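Chapter 6
Household Surveys and the Measurement of Spending

6.1 Why ask households at all?

Most economic statistics begin with a question put to someone. Tax offices and customs posts produce records as part of their daily work, but very few records show what a family spends in a week, or what share of that goes to rent, bus fares, or food. To learn this, a statistical office has to ask. The household budget survey is the usual way of doing so, and it is the subject of this chapter.

The results have several uses. They supply the weights for price indexes, which were covered in Chapter 5. They feed into the estimate of consumer spending in the national accounts. They also let researchers compare the living standards of different groups, such as renters and owners, or large and small households. Each use asks something slightly different of the data, and a survey designed for one may serve another badly.

6.2 The diary method

In a typical survey, each household in the sample keeps a diary of purchases for a fixed period, often 2 weeks. An interviewer visits at the start to explain the diary and again at the end to collect it. Large or rare purchases, such as furniture or a car, are covered by separate questions that look back over a longer period.

Every entry in the diary must then be given a code. The Deddale survey, which we use throughout this chapter, sorts food into 42 classes. Some entries are easy to place. Others call for a rule: a coder has to know whether a boxed snack belongs with bread and cereals or with sweets, and every coder has to make the same choice. 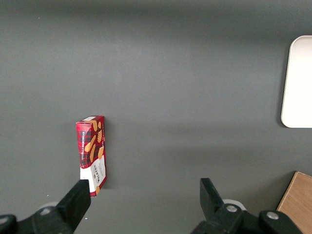
Figure 6.1 A box of shortbread. Packaged cookies are coded under bakery products in the Deddale survey.

Coding rules look like a minor matter, but they affect the results. If one coder places cookies with bread and another places them with candy, the spending shares of both classes will drift for reasons that have nothing to do with what people bought. Offices deal with this by keeping a written code book and by having a portion of the diaries coded twice.

6.3 What diaries miss

Diary surveys have well-known weaknesses. Spending on alcohol and tobacco is nearly always underreported. Small purchases made away from home are forgotten, especially those made by family members who do not fill in the diary themselves. Entries also tend to become fewer as the days go by - a pattern known as diary fatigue.

Nonresponse is a separate problem. In the June round of the Deddale survey, 1334 households returned a usable diary. Households that refuse, or that cannot be reached, may differ from those that take part. Single people who work long hours are a common example. Weighting can correct for part of the gap, provided the office has good outside figures on the makeup of the population.

Ayane Tamura's study of the Pullau district, discussed in Section 6.5, compares diary entries with store receipts for the same households. Students should read the summary table in that section before trying the exercises.

Key terms: household budget survey, diary fatigue, nonresponse, code book, expenditure weight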